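The second life of a cardboard box

When I moved to Moncrieff in June, I brought all my things in boxes from the supermarket. My neighbour on the stairs looked at them and told me that I had chosen badly. The banana boxes have a hole in the bottom, she said, and books will fall through it. She was right about the books.

Since then I look at boxes with more respect. In this town many families do not buy them. They keep them behind a wardrobe or under a bed, and lend them when somebody moves. In my building one set has already served four flats, and the names of the rooms are written on it in three languages.
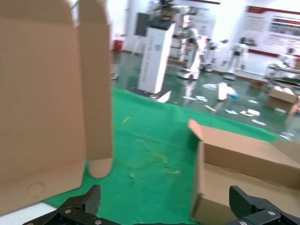 Open flaps and corrugated walls: cardboard in its most familiar form.

The strength of a box comes from the wavy layer between the two flat sheets. If this layer stands vertically, the box can carry a surprising weight. If it is crushed even once, much of the strength is gone, and tape does not bring it back. Damp is the other enemy. A box kept one winter in a cellar feels soft at the corners, and it is better to recycle it.

Filico, a small shop near the station, buys used boxes in good condition and sells them again. It began with 58 boxes from a closed shoe store. Now it keeps up to 1000, sorted by size, and a customer who brings them back flat receives half of the price. Breltora, the removal firm across the street, takes 200 from there every month in summer.

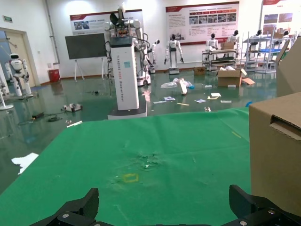
According to one customer at Filico, the price is less important than the space. She has a flat with no cellar, and she would pay double if she never had to store a box again. What she misses is a collection from the door, as they have in Vonholm, because carrying 20 flat boxes on a bus in the rain is not a pleasure.

The shop has heard this wish before. For the moment it offers only string, free of charge, and a trolley which must be returned before six in the evening.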